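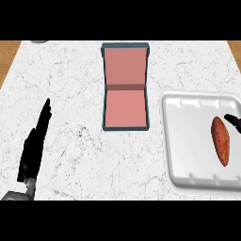
Fourteen Years of Sugar: A Talk With Somkiat Khunthong

14 May 2023

Somkiat Khunthong makes hard candy, caramels and a soft coconut chew in a shop on Doherty Street in Lindel. He has been at it for 14 years. Before that he fixed commercial refrigerators, and he still does the repairs on his own cooler when it quits.

We talked on a slow afternoon after the lunch crowd had gone through. He kept an eye on the door the whole time and got up whenever it opened, so this conversation was put together from several pieces. I have moved a few of his answers so the subjects stay together.

I asked first how a refrigerator repairman ends up in candy. He said it came from the service calls.

"I had a lot of restaurants and a few bakeries, and there was one candy kitchen over in Coremcombe," he said. "An old place. Their walk-in broke down every summer. I would be in the back with my head in the compressor and they would be pulling taffy behind me, and I would take longer than I needed to. I didn't charge them for that part."

He asked if he could learn the work on his days off. The owner let him wash kettles for a winter before he was allowed to cook anything. He says he did not mind, and that washing kettles taught him more than he expected.

"You see what's left in the pot. If it's grainy on the sides, somebody stirred when they shouldn't have. If it's brown at the bottom, the flame was too high or they walked away. I knew what everybody had done wrong that day, and they didn't know I knew."

The first batch he cooked alone was lemon drops. He overshot the temperature and the batch tasted burned. The second was better. He kept his repair job for a long while after that and made candy at night in a rented church kitchen, selling it at school fairs and at the Thai grocery where his sister-in-law worked.

People ask him for recipes and he gives them out freely. The recipe for his caramels is taped inside a cabinet door, and customers have taken pictures of it. He doesn't think it matters much.

"It's sugar, cream, butter, corn syrup, salt. Everybody has the same list. What I can't give you is my stove. My stove runs hot on the left side. I turn the kettle partway through and I don't even think about it now. You take my recipe home and cook it on your stove, you'll get something else. Maybe you'll like it more."

The advice he does give beginners is mostly about the thermometer. He tests his in boiling water at the start of every week and writes the reading on a strip of masking tape on the wall. Lindel sits high enough that water boils below the number printed in the cookbooks, and he has met plenty of people in town who have been undercooking or overcooking for years without knowing the cause.

"They say, 'My fudge never sets, I'm bad at fudge.' No. You're reading a book that was written at the beach. Put the thermometer in boiling water, see what it says, and do the subtraction. That's all. Then you can find out if you're bad at fudge."

He also tells them to leave the pot alone. Once the sugar has dissolved and the syrup is boiling, he doesn't stir it. He washes down the sides with a wet brush and waits. Caramel is different, with the cream in it, and he stirs that from beginning to end.

"With caramel you can't go answer the phone. I've missed some calls. My brother thinks I don't like him."

The coconut chew is the one thing in the shop that comes from his family. His grandmother made a version of it in a brass pan outdoors, stirring with a paddle, and it took most of a morning. His is made with canned coconut milk and palm sugar, and he cooks it in the same kettle as the caramels. It took him a long time to get it to a texture that would hold up in a wrapper.

"Hers you ate the same day. It was very soft. You couldn't stack it, you couldn't put it in a bag. If I sold it that way I'd be scraping it off the shelf. So I cook mine further, and it's chewier, and my mother says it's wrong. She's right, it's wrong. She eats it, though."

For a few years the chew hardly sold. He put it by the register and gave away pieces with every purchase, and he says most people were polite about it. Then a teacher at the middle school started buying it for her class, and the children brought their parents in. It now sells better than anything in the shop except the salted caramel.

The busy part of his year runs from Thanksgiving to the middle of February. In the last week before Valentine's Day he packed nearly 700 boxes this year, with help from his daughter and a neighbor. I asked how he gets through it, and he said he goes to bed early and doesn't take special orders.

"That's the mistake I made when I started. Somebody wants the box with only the raspberry. Somebody wants no wrappers. You say yes because you want them to be happy, and then you're up at night sorting raspberry. Now there is one box. It has what it has. If you want only raspberry, come in March and I'll fill a bag for you."

Summer is the hard season. Humidity ruins hard candy quickly, and on the worst days he doesn't cook it at all. He looks at the forecast in the morning and decides then. If the air is damp he makes caramels or the chew, or does his bookkeeping.

"A lollipop in July will be sticky before you get it to your car. I used to fight it. I had two dehumidifiers going, and the electric bill came, and I thought, I am paying this so people can have a lollipop in July. They can have it in October."

His old trade has been useful here. He knows how air moves in a cooler and where moisture collects, and he built the drying cabinet in the back himself out of a case he bought from a florist that was closing. He was glad to talk about the cabinet, and did so at some length. It has a small fan, a shelf spacing he changed three times, and a door gasket from Trarska Supply that he says is the only one he has found that doesn't go stiff.

Prices have been on his mind. Sugar has gone up, cream has gone up, and the boxes he likes have gone up more than either. He raised his own prices last fall for the first time in a good while and was nervous about it.

"I put up a sign. I wrote, 'Prices are going up, I'm sorry, Somkiat.' My daughter said take off the 'I'm sorry.' I left it on. I think two people said something. One of them said it should have been sooner."

He doesn't ship. He tried it for a season and had too many boxes arrive melted or broken, and he didn't like answering emails about it. There is a gift shop in Coremcombe that carries his caramels, and he drives them over himself. The candy kitchen where he learned has closed, and the building has been turned into apartments. He goes past it on the way.

"I look in. There's somebody's bicycle in the window where the pulling hook was. I have the hook. They gave it to me when they closed. It's bolted to my wall in the back and I use it for ribbon candy at Christmas."

I asked if he had ever thought about a larger place, or a second one. He said a man had come in once with an offer to put the chew into grocery stores, and that he had listened to all of it and even gone to see a plant. What stopped him was the cooking. They wanted to cook it faster, at a size of batch he had never tried, and the samples came out pale.

"It tasted all right. It was sweet. But the color comes from the time, and a lot of the flavor comes with it. They said they could add color. I said thank you, and I drove home."

His kettle makes 10 pounds at a time, and he says he is used to that amount. He can lift it and pour it without help, and if he ruins a batch he has not lost the whole day.

His daughter has been working with him after school and on weekends. She does the labels and runs the register, and lately she has been cooking. He has her on lemon drops. I asked if she would take over the shop one day, and he said he had not asked her and didn't plan to for some time.

"She's good. She's more careful than I am. She writes everything down, the temperature outside, the time, which pot. I never did that. But she also wants to study geology, so I don't know. You can do one and then the other. I did refrigerators."

Toward the end I asked what he eats himself. He said he tastes from every batch and by evening has no interest in anything sweet. At home he has fruit after dinner, or salted peanuts. The exception is the broken ribbon candy at Christmas, which can't be sold and which he keeps in a jar in his truck.

A woman came in then with a little boy who wanted to know if the green ones were lime or apple. Somkiat told him they were lime and gave him one to check. He asked me to mention that the shop will be closed for the first week of July while he replaces the floor, and that he will have the coconut chew again as soon as he reopens.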